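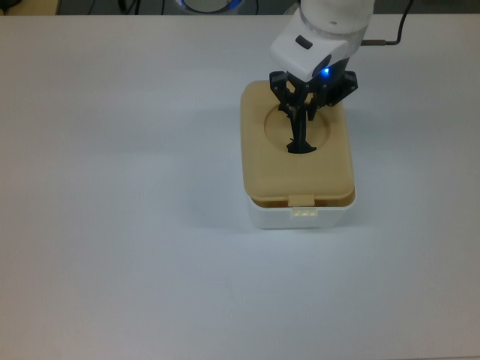
Beiger Deckel, weißer Boden: Die Nutis-Dose kommt zurück

Grodham, 2. September 2019

Wer bei uns im Viertel aufgewachsen ist, kennt sie vermutlich aus der Schultasche: die kleine rechteckige Dose von Nutis, unten weiß, oben sandfarben, mit der Lasche vorne in der Mitte und dem geriffelten Verschluss darunter. Jahrelang gab es sie nur noch auf Flohmärkten, und auch da meistens ohne Deckel oder mit einem, der nicht dazugehörte (ich spreche aus Erfahrung, bei mir liegen zwei davon im Schrank). Jetzt liegt sie wieder im Laden. Seit heute früh verkauft Paiva in der Ilunholmstraße die Neuauflage, und ich war natürlich gleich um neun da.

Aníbal Guerreiro, dem der Laden gehört, hatte die ersten Kartons noch gar nicht ganz ausgepackt. 591 Stück hat er bestellt, erzählt er mir, während er mit dem Teppichmesser am Klebeband herumsäbelt, und 70 davon waren schon vorgemerkt, bevor überhaupt klar war, wann die Lieferung kommt. »Die Leute rufen an und fragen nach der Brotdose mit der Mulde«, sagt er. »Den Namen wissen die meisten nicht mehr, aber an die Mulde erinnern sie sich alle.«

Die Mulde! Darüber haben wir als Kinder ernsthaft gestritten. Im Deckel sitzt ja diese flache runde Vertiefung, und bei uns in der Klasse gab es zwei Lager: Die einen legten dort ihr Radiergummi hinein, die anderen behaupteten steif und fest, das sei für einen Eierbecher gedacht. Chia-jung Hsiao, die bei Nutis die neue Ausgabe betreut hat, konnte mir am Telefon endlich weiterhelfen. Die Vertiefung sei zum Stapeln da, sagt sie, es habe früher eine runde Dose für Nüsse oder Obst gegeben, deren Fuß genau hineinpasste. Die runde Dose kannte ich überhaupt nicht. Sie soll im Dezember folgen, wenn alles klappt.

Geändert hat sich laut Hsiao wenig. Die Ecken am Deckel sind immer noch rund, die Farbe wurde nach einem alten Exemplar gemischt, und der Deckel glänzt ein kleines bisschen, so wie ich ihn in Erinnerung habe. Neu ist der Kunststoff, und die Lasche soll etwas kräftiger sein, weil sie früher als Erstes abgebrochen ist. Das kann ich bestätigen — meine hielt damals bis kurz nach den Herbstferien, danach kam ein Gummiband drum. Ob die neue länger durchhält, weiß ich nach einem Vormittag natürlich nicht. Ich habe sie im Laden bestimmt ein Dutzend Mal auf- und zugemacht, bis Guerreiro mich ziemlich streng angeschaut hat, und dann habe ich sie eben gekauft.

Sieben Euro kostet das Stück. Ich finde das in Ordnung, eine Kundin hinter mir fand es für »so ein Döschen« reichlich viel und hat dann trotzdem zwei mitgenommen, für die Enkel. Wer 16 oder mehr braucht, etwa für eine Kitagruppe oder eine Klasse, soll vorher bei Paiva anrufen, dann legt Guerreiro sie zurück und macht einen kleinen Nachlass. Wie hoch der ausfällt, wollte er mir nicht verraten. Andere Farben gibt es vorerst keine. Hsiao sagt, man habe kurz über Hellblau nachgedacht und es dann gelassen, und ich bin ganz froh darüber, denn eine hellblaue Nutis-Dose wäre für mich einfach keine.

In die Spülmaschine darf die Dose übrigens, aber nur in den oberen Korb und mit abgenommenem Deckel. In die Mikrowelle darf sie nicht, das steht auch auf dem Beipackzettel. Zwei belegte Brote bekommt man hinein, wenn man sie halbiert und beim Käse nicht übertreibt. Ein ganzer Apfel passt nicht, das habe ich schon in der Mittagspause ausprobiert. Geschnitten geht er aber wunderbar!

Paiva hat diese Woche bis 18 Uhr geöffnet, samstags bis zum Mittag. Die alten Dosen nimmt der Laden nicht in Zahlung, danach wurde heute offenbar schon mehrfach gefragt.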